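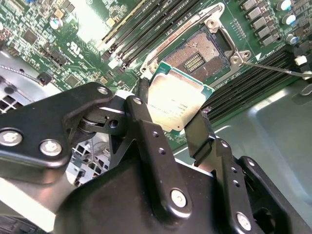

Brorholm > Open Papers > Automation and Maintenance > Section 4

Print this page | E-mail this page

4. Cell Configuration and Upkeep

4.1 Task and layout

The Flendico cell transfers desktop processors between a tray and an open LGA socket on a motherboard mounted in its chassis. It was built at the Brorholm workshop for socket qualification, where the same board is loaded and unloaded many times and the contact field is inspected between runs. The arm is bolted to a steel plate shared with the chassis nest, so that a shift of the floor or the surrounding bench does not change the distance between them.

The chassis lies flat in the nest and is located by two dowels and one side clamp. Cables inside the chassis are routed before the cell is started and are not touched by the robot. The load plate and the retention lever are opened by hand. An earlier version of the cell opened the lever with a hook tool, but the lever slipped off the hook often enough that the step was returned to the operator.

Figure 4. Wrist camera view of the gripper holding a processor close to the open socket. The load plate is flipped open and the contact field is exposed.

4.2 Gripper and fingers

The gripper is a two-finger linkage type with flat black plates joined by pivots and hex screws. In the pose of Figure 4 the left finger plate bears on one edge of the processor, while the narrow tip of the right finger touches it at a lower corner. Contact at a corner leaves the part free to rotate slightly in the grip, and the processor in the figure is tilted. Small tilt is accepted during the approach and is removed before release by the leveling step described in Section 4.4.

Grip force is limited in the controller and checked with a load cell at the start of each work period. The limit was set by Modupe Oyewole after trials with scrap processors. At higher force the substrate edge was marked by the finger plate. At lower force the part crept downward during the wrist rotation over the socket. The final value sits closer to the lower bound, and the rotation speed was reduced to compensate.

The pivots are the parts that need the most attention. Play in a pivot shows up at the fingertip as a sideways error, and the vision system cannot separate this error from a badly picked part. Pivots are checked after every 500 cycles with a dial indicator held against the fingertip while the finger is pushed by hand in both directions. If the reading has changed from the one recorded at assembly, the finger screws are removed, cleaned and refitted with fresh thread locker. If the change remains, the finger is replaced as a unit. Individual linkages are not swapped, as the replacement parts from Brollia are matched in pairs.

4.3 Camera and lighting

The camera is mounted at the wrist and looks past the fingers toward the board. The gripper therefore covers a large part of every image, and a fixed mask is applied before any feature is located. The mask must be taught again whenever a finger has been removed, even when the same finger is put back.

Glare was the main source of failed registrations. The heat spreader is a bright metal surface that can reflect the cell lamps directly into the lens, and printed text on it is then unreadable. Reading the part marking at the socket was dropped for this reason. The marking is now read at the tray under a diffuse dome light, and the wrist camera is used for position only. Registration at the socket relies on the metal retention frame and its round screw mounts, with the memory slots on either side of the socket as a coarse check on board orientation.

The lens is cleaned with a dry swab when the shift changes. Solvent is not used at the wrist, where it can run down into the gripper body. After cleaning, the operator records one image of a printed target in the nest, and the software compares it with the stored reference. A failed comparison stops the cell until the camera bracket has been checked.

4.4 Approach and release

The processor is brought to a hover pose above the socket, rotated to match the board and then lowered. Descent stops at first contact, detected from the wrist force signal. The arm makes a short compliant motion along both horizontal axes, which lets the substrate settle and removes the remaining tilt. The fingers open only after the force signal has stayed flat for the length of the settling window. No downward push is applied at any point.

An abort during descent always moves the arm straight up. Sideways motion close to the contact field is blocked in software, and this block stays active in manual mode. Bent contacts can be repaired under a microscope in some cases, but a repaired socket is not used for qualification data.

4.5 Service record

The record covers 303 days of operation. In that period the cell was stopped 18 times for unplanned work. Most of the stops were traced to the camera mask or the camera bracket. The remainder involved finger pivots, one failed load cell cable and one nest clamp that had worked loose. The longest stop followed the replacement of the left finger, when the mask was not taught again and the fault was first looked for in the arm calibration. The procedure was changed afterward – the controller now refuses to start a run if a finger change has been logged without a new mask.

Châu Phí rewrote the restart checklist in December. It now begins with the mechanical checks and leaves the software checks until the fingers and bracket have been passed. Copies are kept at the Brorholm cell and at the second cell operated by Tạ, where the nest differs but the gripper is the same.

Print this page | E-mail this page

Comments (3)

mkl_bench
Do you torque the finger screws to a fixed value after refitting, or just hand tight plus thread locker? We lost a week to this on a similar linkage.

Modupe Oyewole
Fixed value, with a preset driver. It should have been stated in 4.2. The locker is left to cure overnight before the mask is taught.

r.dunmore
Section 4.3 mentions a mask per finger set. If the tilt in the grip varies from pick to pick, does the processor edge ever fall inside the masked area? I would like to see the failure images if they are available.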